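We use cookies to remember your login. By staying on this page you accept them. OK
Reading time: 3 minutes

Ticket 2437
Subject: Breakfast counter too crowded, toast and cereal traffic jam
Opened by: Raluca Ilie
Assigned to: Tumelo Mahlangu
Site: Gukamham shared kitchen
Status: Closed
Opened: February 5, 2025

Raluca Ilie:
Hi! I love this kitchen and I love that people really eat breakfast in it now, but the marble counter has become a squeeze. The big toaster and the bamboo board want the same spot. If you're making toast you keep bumping the board, and if you're fixing cereal you're leaning over the toaster to get to the boxes at the back. Crumbs get into the groove of the board too. Can we work out a better layout before the Grollgate folks come over? Picture attached.

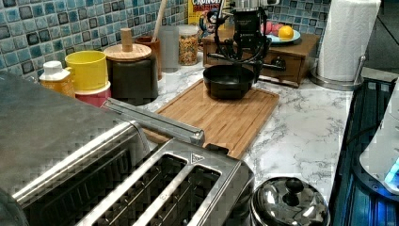

Toaster, board and black bowl, with the drawer box behind.

Tumelo Mahlangu:
Thanks Raluca, great ticket, I've been itching to sort this counter out! First questions. Is the toaster there because of the outlet, or did it just end up there? And does anybody use the drawer box, or is it only a stand for the fruit plate?

Raluca Ilie:
Outlet, I'm afraid. The cord is 30 inches and the other outlet is past the paper towels. The drawers hold tea bags and clips, and we're in them all the time, so please don't take that away!

Tumelo Mahlangu:
OK, the toaster stays on that side. I measured the free run of counter this morning and got 62 inches, so there's more room than it feels like. Most of the trouble is things being set down wherever there's a gap. The pot lid is my favorite (it lives by the stove, people!).

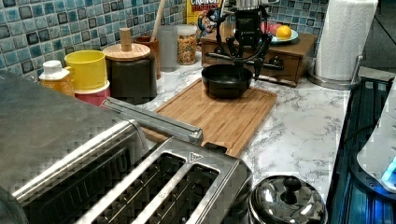

Try this and let me know:
1. Pot lid back on its pot.
2. Slide the board away from the toaster until you can get your whole hand between them.
3. Leave the drawer box where it is, but keep the board far enough forward for the drawers to open.
4. Empty the crumb tray before you move anything. I forgot this at Grollgate in January and swept for ages.

Iulian Nedelcu:
Jumping in as a daily cereal person. Step 2 is wonderful, my elbow thanks you. Could the fruit plate come down off the drawers, though? I'd like the top for mugs.

Tumelo Mahlangu:
Go for it, Iulian. Put it wherever you can still reach the bowl without stretching over it. 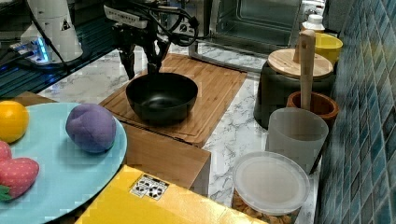 One more thing on the board: if you raise it on a box, press on each corner before you chop anything. If it rocks, fold a dish towel under the low side.

Raluca Ilie:
Checked all four corners, no wobble. Toast and cereal at the same time today and no collisions! Iulian has his mug spot. Happy for you to close this.

Tumelo Mahlangu:
Fantastic, closing. The longer cord question goes to Craig Laing on a separate ticket.

Get new kitchen tips by email. Subscribe to our newsletter.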